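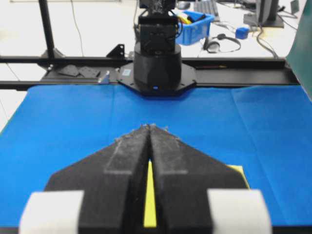 Leeds, 29th April

I finished the second series of Paltia on Thursday night and went straight to the interviews, which is a bad habit of mine and one I keep promising to drop. I like the programme. I want to say that early on, because what follows is mostly grumbling and last time I grumbled about something on Beltudon I had an email telling me to go and watch something else if I hated it so much. I don't hate it. I think Gintarė Lill is the best thing on television at the moment, and I would watch her fill in a tax return.

What I don't believe is the boat.

If you have read anything at all about Paltia you will know about the boat. The story goes that Lill, who plays the harbour pilot's widow, spent thirty days living alone on a fishing boat before filming started, with no phone and no script, so that she would "move like somebody who had always been on water". It is in the press notes. It is in every write-up I have found, usually in the second paragraph. The presenter of the breakfast thing I had on while ironing told it as if he had been there passing her sandwiches.

I have some questions about the boat. Was it moored? Thirty days alone at sea on a fishing boat, by a woman who says in another interview that she couldn't tie a knot before the first series, sounds to me like something an insurer would have a view on. If it was tied up at the quay with a kettle and a heater, fine, but then she spent a month in a small damp caravan and we should say so. And who was she learning from, if she was alone? You don't pick up how fishermen move by being nowhere near any.

In September, when the first trailer came out, it was eight days. I know this because I wrote it down, in a post here about how tired I was of this kind of story. Eight days, and there was a skipper with her, and she was seasick. I found that version rather charming. By the time the series arrived the skipper had gone over the side and the eight had become thirty. I looked for anyone who had noticed and couldn't find a single piece that mentioned both numbers. They just printed whichever one they'd been sent.

I'm not accusing Lill of lying. In the only long interview I've read with her, she barely talks about it. She says "I was on the boat for a bit, yes" and then goes on for ages about her costume, a huge oilskin coat that had belonged to someone a good deal taller, and how she had to work out what to do with the sleeves. That is the interesting bit! You can see it on screen as well. She spends half the first episode pushing those sleeves up and letting them fall down again, and by the last one she has stopped bothering. That told me more about the widow than any month at sea. Nobody picked it up for a headline, I suppose, as there is nothing heroic about sleeves.

We have got into a way of talking about acting as if it were a sort of endurance event. So-and-so ate nothing but boiled eggs. So-and-so wouldn't answer to his own name for the whole shoot and made the poor runners call him Captain. I can see why the publicity people like it. You can't easily put into a sentence what a good actor does with her face when a telephone rings, and you can very easily put eggs into a sentence. But it does mean we end up giving praise for the wrong thing. There are plenty of people who could live on a boat for a month. Some of them are called fishermen, and I wouldn't cast them.

The one that really tried my patience was Rikard, a couple of years back. I've moaned about it here before so I'll be quick. The whole campaign for that film was that the lead had learned to play the organ from scratch. He'd practised for two hours every morning, he'd worn out a pair of shoes on the pedals, all that. Then you see the film and he plays the organ once, from behind, in the dark, with his head in the way. It could have been anybody's uncle. And he was flat as a board in every scene where he had to talk to his daughter, which was most of them. I came out thinking he might have spent some of those mornings on the daughter.

Against that, there's Kivi, which hardly anyone saw. I only did because it was raining and I had a ticket for something else that was cancelled. Jurgita Vītola plays a woman who mends pianos. There is a scene where she takes one apart while her brother is telling her that he's selling the house, and her hands never hesitate, and I was completely sure she must have trained for it. I went looking afterwards and all I could find was a short question and answer on the cinema's own leaflet, in which she says that a piano tuner showed her what to do over an afternoon and she copied him. An afternoon! She said the important part was knowing which screw to be holding when the brother got to the bad news.

I've thought about that answer more than is probably healthy. It may not be true either, of course. Perhaps she practised for a year and thinks it's vulgar to mention it. There's a vanity in claiming it was easy, same as there is in claiming it nearly killed you, and I've known people at work who do both in one week. But at least her version sends you back to look at the film.

My sister thinks I'm being a misery about all this. Her argument is that everyone knows these stories are half made up, that they're part of the fun, and that I'm the only person in the country reading the press notes for Paltia with a pencil. She may have a point about the pencil. I don't think everyone does know, though. I had a look at the comments under one of the boat pieces, and got to the thirty-seventh before giving up, and it was one after another saying give her every award going, thirty days, what commitment. I'd give her every award going too. I'd just like it to be for the scene in the chandler's where she's told the price of rope.

The other thing that bothers me is what it does to the younger ones. If the only way to be taken seriously is to suffer somewhere remote and have it written up, then the actors who get written up will be those who can take a month off, unpaid, with nobody at home needing their tea. I don't have any evidence for this. It's a hunch, and you can weigh it as one.

There is supposed to be a third series. The talk is that the widow moves inland and takes over a dairy, and I would put money on us hearing that Lill has spent the winter in a barn. I'm going to keep a note of how many days it is the first time it gets mentioned. If it has gone up by the time the thing is on, I'll post both numbers.

Meanwhile, if anyone knows where Kivi can be watched, please tell me. I've tried Beltudon and it offered me a programme about fruit. I'd like to see the piano scene again and check whether she really never looks down.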